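Gripper and Camera Comparison: Progress Report, Second Period
Prepared for the Hakmont equipment fund
Written by Tapio Jääskeläinen

The short version is that the work is on schedule and I am less convinced by the proposal than I was when we wrote it. The arm is up, the sorting task is running, and both grippers have been through it. What we do not have yet is a reason to spend the rest of the equipment money the way the plan says we will.
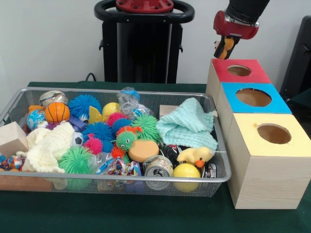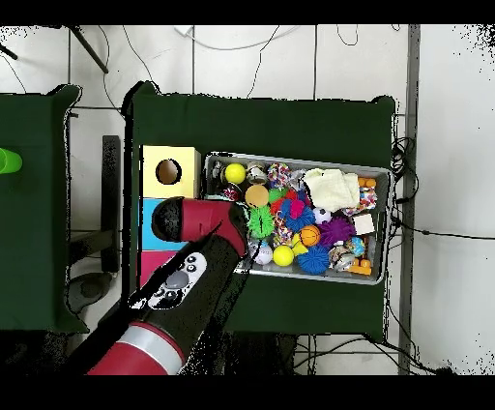 Sorting task, fixed view and head view. Mixed toys in a metal container, boxes with a round hole in the top.

The task

The arm picks an item out of the pile and drops it through the hole in a box. The operator names the item and the box before each attempt. We chose mixed toys because the first round, done with plain wooden blocks, told us nothing. Every gripper looks good on blocks. Spiky rubber balls, knitted cloth and smooth balls side by side are another matter, and a pile is harder than a row.

I would still caution against reading too much into it. A toy sorting task is a toy sorting task. It resembles the parts bins in the original proposal in that things lie on top of other things, and I would not push the resemblance further than that.

Grippers

We have compared 2 so far. The Vokel is the one we already owned. The Tratberg is on loan until March and is the one the plan assumes we will buy.

The Tratberg closes more gently and lets go more cleanly. On the spiky balls it was the better of the two, and the operators like it. It was no better on the cloths. Both grippers pick up cloth easily enough, and both tend to bring along whatever is tangled in it. The sales material for the Tratberg talks a good deal about soft items. What we saw is that it can hold a soft item without crushing it. Getting hold of one soft item and nothing else is a separate problem, and neither gripper has an answer to it.

The Vokel is older, the fingers are worn, and it misses small things near the wall of the container. When we fitted new finger pads partway through the period, a fair part of the gap between the two closed. We should have done that before the comparison started. It means the early Vokel runs were made with a handicap and I have left them out of the comparison. If someone has already quoted those early results to you, please disregard them.

The Tratberg also needed its homing routine repeated whenever the power was cycled. The supplier says a firmware update will fix this. We asked for the update at the start of the period and are still waiting.

Cameras

We run a fixed camera next to the table and a second one at head height. The proposal claimed the head view would do most of the work. I don't think that has held up. From the head the operator sees the whole container nicely until the arm reaches across, and then the wrist and gripper hide a good part of the boxes at the moment the operator most wants to see a hole. The fixed view sees the drop much better and the far side of the pile worse.

Operators who had both views finished the task with fewer corrections. Operators who had only one view did better with the fixed one. That is the reverse of what we wrote down beforehand, and I would like to see it repeated with the fixed camera moved before anybody builds a purchase on it. It may be that we got lucky with where we put the stand.

Controller

The Ortuño controller was the item I expected trouble from, and it has been fine. There is a delay between hand and arm that new operators complain about in their first session and stop mentioning later. I take this to mean they have learned to wait, which costs time on every pick. It does not mean the delay has gone. We have asked for a loan of a wired unit to find out how much of it comes from the radio link.

Operators

We trained 6 people. Each one did 30 scored picks with each gripper, the Vokel set being repeated after the pads were changed. The differences between operators were larger than the differences between grippers. The best person on the worn Vokel beat the weakest person on the Tratberg. I mention this because a chart of averages will hide it, and the average is what usually ends up in the slides.

Practice is mixed in with everything else as well. Most people used the Tratberg second, when they already knew the task. In the next period half of them will start with it. Until that is done I would treat the Tratberg's lead as not shown.

What went wrong

Two sessions were lost to a cable that worked its way out of the wrist connector. It has been tied down and has held since. One operator's scores had to be thrown out because the item list was changed between sessions and the old list was still on the desk. The list now carries a version letter at the top.

We also spent too long arguing over what counts as a success. An item that catches on the rim and then falls in was scored as a success by some operators and as a fault by others. It is now a success with a note, and the earlier recordings are being scored again on that basis. This is slow work and accounts for most of the hours over plan.

Spending

We are under budget on equipment and over on staff time. The two do not cancel out, as you know, and I am not asking to move money between the lines at this point. I am asking to hold the gripper purchase until the next report. The Tratberg quote stays open past then, so waiting costs us nothing except the supplier's patience.

Next period

Swap the gripper order and repeat the scored picks. Move the fixed camera to the opposite side of the table. Test the wired controller if it arrives. Finish rescoring. Add a round in which cloths are the only target, as that is where both grippers did badly and where the original claim was boldest.

If the Tratberg still leads after all that, I will recommend buying one. The plan has us buying a pair, and I can't see the case for the second in anything we have measured so far.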